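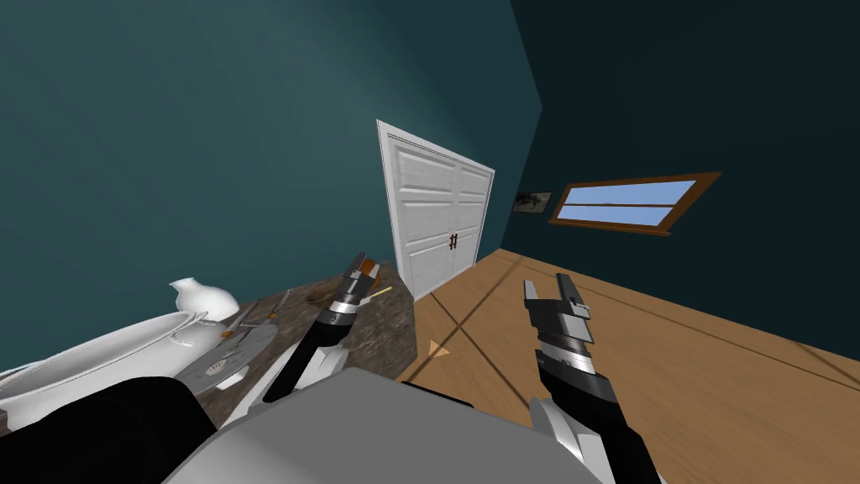
Looking after the novels you mean to keep

By Gwendolyn Begay
Thursday, June 12, 2025

When my aunt moved out of the house at Drorberg she left me her novels, 73 of them, in fruit boxes that had been sitting under the stairs since I was at school. I was thrilled, and then I opened the first box and the smell came up to meet me. I've spent a good many evenings since then learning how to put tired books right (and making a mess of one or two, I'm afraid), and so many of you have written in about your own shelves that I thought I'd set it all down in one place.

Getting rid of a musty smell

Begin by standing the books upright on a table with the pages fanned open, somewhere airy and out of direct sun. A day or two of that does more good than anything you can buy. If the smell is still there, find a lidded plastic box big enough to hold a smaller open box inside it. Put the books in the smaller one, pour bicarbonate of soda into a couple of saucers beside it, put the lid on and leave the whole thing alone for 10 days. Don't sprinkle the bicarb on the pages themselves! I did that with a family saga I was very fond of and I was still shaking powder out of the gutters at Christmas.

If you can see fuzzy spots of mould, keep that book well away from the others, and do the brushing outdoors with a mask on. A soft make-up brush is ideal. Brush away from the spine, towards the edge of the page.

Dusting

Hold the book firmly shut and brush along the top edge, from the spine outwards, so the dust doesn't work its way down between the leaves. I do mine twice a year, one shelf at a time, usually with the radio on, and I always end up sitting on the floor reading the first chapter of something. Allow extra time for this.

Shiny dust jackets can be wiped with a barely damp cloth and dried straight away. Matt ones mark terribly, so a dry cloth only. Cloth bindings like a gentle going-over with the brush and nothing else.

Pages that have changed colour

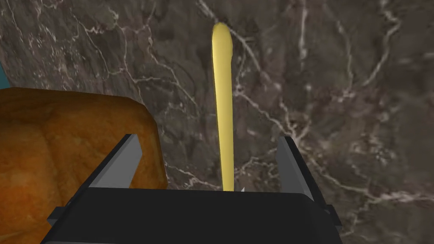
Cheap paperbacks will yellow whatever you do, and the ones printed on the roughest paper go first, starting at the edges and creeping inwards. You can't bleach it out, and please don't try the lemon juice trick that goes round every few years. What you can do is slow it down by keeping the books out of the light, and it helps to know how far along each one is. A pale butter yellow like the one in the picture is early days, and a book that colour can be read and lent out quite happily. Once the edges have gone to the brown of strong tea, and a corner snaps when you bend it, I'd turn the pages with some care and keep it at home.

Loose pages and tired spines

A single page that has come adrift can be put back with a very thin line of PVA glue along its inner edge. I put the glue on with a cocktail stick, slide the page home, tuck a strip of greaseproof paper either side of it and leave the book under something heavy overnight. My heavy thing is the Ojo dictionary, which I haven't looked a word up in for years but wouldn't be without.

Never sticky tape. It looks wonderful for a summer or two and then it goes brown, lets go of the page and leaves its glue behind.

For a new hardback that feels stiff, lay it on its spine and open a few pages at the front, then a few at the back, pressing each lot down softly, and carry on like that until you meet in the middle. My thick Gaden historical (1000 pages, and a small typeface) had this treatment and it still opens flat.

Shelving

Pack your shelves so that a book slides out without a tug and its neighbours stay standing. Very large books are happier lying down, two or three to a pile. Leave a finger's width behind the row so the air can move, and if the bookcase is against an outside wall, pull it forward a little more than that.

To take a book down, push its two neighbours back slightly and hold it by the middle of the spine — hooking a finger over the top is how all those little tears begin.

Keeping track of what you lend

I use an old school exercise book, the 64-page sort, ruled into columns for title, borrower and date. My sister prefers a slip of card left in the gap on the shelf with the name on it, and I must say her books come home more often than mine do. My copy of Pleline has been out since last June, and if you are reading this with it on your bedside table, I'd love to have it back when you've finished.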